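Mesa redonda Ferano, tablero blanco – la que uso yo todos los días

Hola otra vez. Por fin la Ferano tiene su propia página en el taller, que llevabais meses pidiéndomela por correo y yo contestando siempre lo mismo. 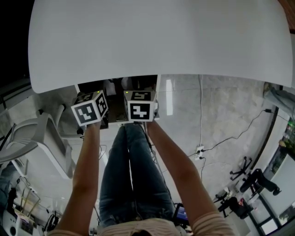
Por qué la hice así

Yo quería una mesa grande sin esquinas. Vengo de una familia donde se come, se cose, se hacen los deberes y se discute en la misma mesa, y la que teníamos en casa de mi madre era rectangular, con unos picos que me dejaron moratones hasta los quince años. Así que cuando monté Pindumance lo primero que dibujé fue un canto curvo (lo dibujé fatal, todo hay que decirlo, y fue mi socio Ifeanyi Etim quien lo arregló en una tarde).

El blanco fue idea suya también. Yo la veía en roble oscuro y estuvimos dos semanas sin ponernos de acuerdo. Luego la probamos en el comedor de mi piso, que da a un patio interior, ¡y menudo cambio de luz! Le tuve que dar la razón.

Lo que lleva

El tablero es de abedul contrachapado lacado en blanco mate, con tres manos de laca y lijado entre una y otra. El pie es el modelo Eze, de acero, el mismo que usamos en las mesas altas. Va atornillado desde abajo con 4 tornillos y la llave viene en la caja. Si el suelo de tu casa está torcido, como el mío, las patas se regulan girándolas a mano.

Peso máximo repartido: 200 kilos. No os subáis encima a cambiar bombillas, por favor, que ya me ha llegado más de una foto.

Limpieza

Paño húmedo y jabón neutro. Para el rotulador de los niños, alcohol en un algodón y sin frotar como locos. El vino tinto sale bien si lo pillas esa noche, al día siguiente ya es otra historia. Los estropajos verdes dejan brillos en la laca mate y eso no hay quien lo quite – lo sé por la mía.

Precio y entrega

La Ferano cuesta 778 euros con el pie incluido. La hacemos por encargo y el plazo ahora mismo nos lleva a enero, porque la cabina de lacado es pequeña y compartimos turno con las estanterías Gronville. El transporte se calcula según el código postal. Subimos hasta la puerta de casa, con o sin ascensor, pero decidme el piso antes, que mi espalda lo agradece.

Si la queréis en otro color se puede, con un suplemento que depende de la laca. El verde salvia nos lo piden mucho y queda precioso con sillas de enea. En negro la hicimos una vez y no la repetiría, se ve cada miga.

Para las medidas a vuestro gusto, escribidme con el ancho de la habitación y por dónde abre la puerta. Una foto del rincón hecha con el móvil me ayuda bastante más que un plano.

Pindumance, taller de muebles | Contacto | © Pindumance, todos los derechos reservados | Volver arriba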